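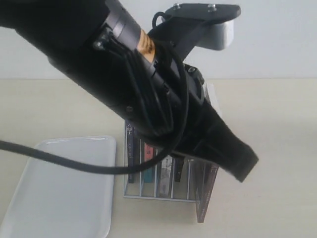 A wire file rack is a desktop or shelf fitting that holds books, folders or papers upright in separate slots. It belongs to the wider group of vertical filing equipment, which spread through offices as flat filing in drawers and pigeonholes declined. The load is carried by a base of metal wire and by upright dividers fixed to it. A metal wire rack has little surface on which dust can settle, and its contents can be checked from most sides. Sheet steel racks are stiffer for the same depth but heavier.

Construction

Most racks are made from drawn low-carbon steel wire, cut to length, bent on a jig and joined by resistance welding at each crossing. The base is usually formed first, as a closed rectangle with cross wires. Dividers are then welded on at a fixed spacing.

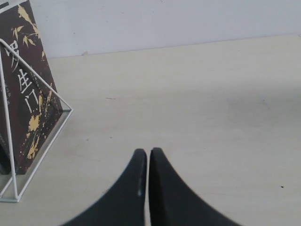 Spacing sets the thickest item that a slot will take. Narrow slots suit loose papers and thin folders. Wider slots suit bound volumes, although a thin book placed in a wide slot will lean and may warp over time. The Stillum pattern, a common reference in older supply catalogs, used a base 253 mm long.

Finish

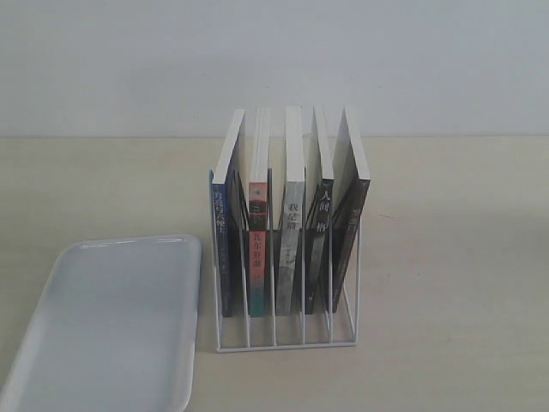 2 min read

Bare steel wire rusts where it is handled often. Racks are therefore plated, dipped in plastic or powder coated. White, black and gray are the usual coating colors. Coatings tend to fail first at cut wire ends and at weld points – the places where the layer is thinnest.

Use with books

Paperbacks have flexible covers and need support close to their full height. Dividers that are too low allow the upper part of the book to bend outward.

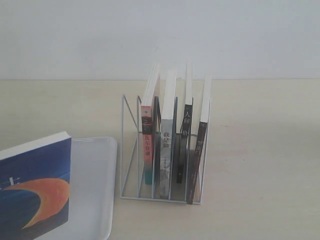 Paperback books standing in a white wire rack with vertical dividers.

In a 13-page survey of desk fittings (August 2022), Tshepo Kekana grouped racks by end frame. Sloped ends use less wire and leave the front of the slot open. Square ends resist sideways load better and are preferred for heavy files.

See also: Bookend; Letter tray; Vertical file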